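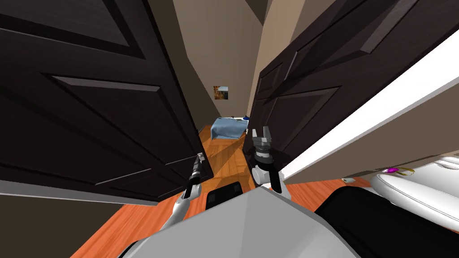 The second act of Oluwaseun Adeyemi

By the time I find the right café, Oluwaseun Adeyemi has already ordered for both of us, apologized to the waitress for ordering for both of us, and moved our table twice to get out of the draft. He is taller than he looks on television and a good deal smilier, and if you only know him as the grim, rumpled Inspector Makel, it takes a few minutes to get used to all that smiling.

"People want me to be sad," he says, pulling out my chair. "A man came up to me at the gas station and asked if I was sleeping all right. I told him I sleep like a baby, and I think he was a little let down."

You can hardly blame the man. Three seasons of Langat have turned Adeyemi into one of those faces you feel you've known for years, and it's a tired face (at least when he's in the coat). The show, a slow and rather lovely detective drama set in a lakeside town where everybody owes everybody else money, began with no fuss whatsoever in a late-night slot. My mother found it before I did. She called me up in the middle of the second episode to tell me to put it on, and then she wouldn't talk to me because she was missing it.

From the back of the choir

Adeyemi didn't set out to act. He sang, first at church and then with a wedding band called the Erska Brothers, none of whom were brothers, and he drove a delivery van in the mornings to pay for the band, which lost money in ways he still can't explain. They had matching jackets made. The jackets were mustard yellow and he still has his, although he says it would take two people and some cooking oil to get it on him now.

It was a bride's aunt who steered him toward the stage. She ran a small community theater, her leading man had come down with shingles, and she liked the way Adeyemi talked between the songs. He learned the part in nine days. He remembers being so frightened on opening night that he went on wearing his own glasses, and since the character had no reason to own glasses he spent the first scene taking them off and putting them back on as if they were a great worry to him. The local paper called it a thoughtful touch.

After that came the years that most actors would rather skip over, and that he could talk about all afternoon. There was a children's tour that went through 26 towns in a bus with no heat. There was a commercial for floor wax. There was a soap in which he played a doctor, left, and came back a year later as a different doctor, with a mustache. He was thirty-eight and thinking seriously about taking the exams to become a driving instructor when his agent sent him eleven pages of a script with the title page missing.

"I didn't know what it was called. I didn't know if it was a comedy," he says. "There was just this man standing in a kitchen, asking a woman about her brother, and he keeps stopping to admire her tomatoes. I thought, I know him. That's my uncle."

The woman who wrote the tomatoes

The kitchen scene came from Binta Bako, who created Langat and has written nearly every word of it since. She's a former court reporter, and she joins us halfway through the soup, shaking the rain off a very large hat and asking whether he's told the gas station story yet.

They are fun to sit with, these two. They interrupt each other constantly, and they disagree about almost everything, including how they met. Adeyemi says it was at his audition. Bako says it was in the elevator on the way up to his audition, where he was muttering his lines into his scarf, and that she had made up her mind by the fourth floor.

She had seen plenty of people for Makel by then. Most of them came in with a limp or a cough or some dark look they'd been saving up. Adeyemi sat down, asked if anyone minded the window open, and read the scene as though he really did want to know how the tomatoes had been grown.

"I'd sat in courtrooms for a long time," Bako says. "The detectives I remember were good listeners. They'd let a silence go on until you wanted to climb out of your own skin. I wanted somebody the audience would talk to."

The network wanted somebody better known. There were several weeks of polite phone calls — Bako does a wonderful impression of these — and in the end the part was his, on the understanding that the first season would be short and cheap. It was both. The famous brown coat came off a secondhand rack, and the police station was an old dental office with the posters taken down. If you look hard at the second episode there's a poster they missed.

What the fans keep

Then came the letters. Bako has kept all of the ones from the first year, 1079 of them, in the spare room where she works. Plenty are theories about the ferry fire. A fair number are recipes, thanks to Makel's habit of eating in other people's kitchens, and she has cooked her way through a few of them with mixed luck. One retired schoolteacher wrote in after every single episode to correct the tides.

There's a fan gathering now, too, held every December in the town of Lostar, where the outdoor scenes are filmed. The first one filled a library basement. Last winter 1520 people came, and a good many of them wore the coat. Adeyemi judged a Makel lookalike contest and gave the prize to a woman of seventy, who had the walk exactly right. He gets up from the table to show me the walk, and it's true that something happens to his shoulders, and for a second or two the sunny man who moved our table is gone. The waitress stops to watch. Then he sits back down and asks if anyone's going to finish the bread.

One more winter

The fourth season starts shooting soon, and neither of them will tell me much. It's longer, at ten episodes. The sister comes back. There will be a good deal of snow, and Adeyemi, who hates the cold, has been sent a pair of heated insoles by a fan and plans to wear them in every scene, indoors and out. Bako is still rewriting the last episode and would like everybody to stop asking her about it, me included.

Whether there'll be a fifth is a subject they handle differently. She changes it. He says he would play Makel until he's too old to get out of the car, and after that he'd play him in the car.

In the meantime he's singing again. A few of the Erska Brothers have been meeting up to rehearse in somebody's garage, and they have a booking, their first in sixteen years, at a niece's wedding. They've been promised dinner. I ask if the jackets are coming out for it, and Bako puts down her spoon and says she would pay good money to see that.

"They're at the tailor's," Adeyemi says. "All five. He's adding panels."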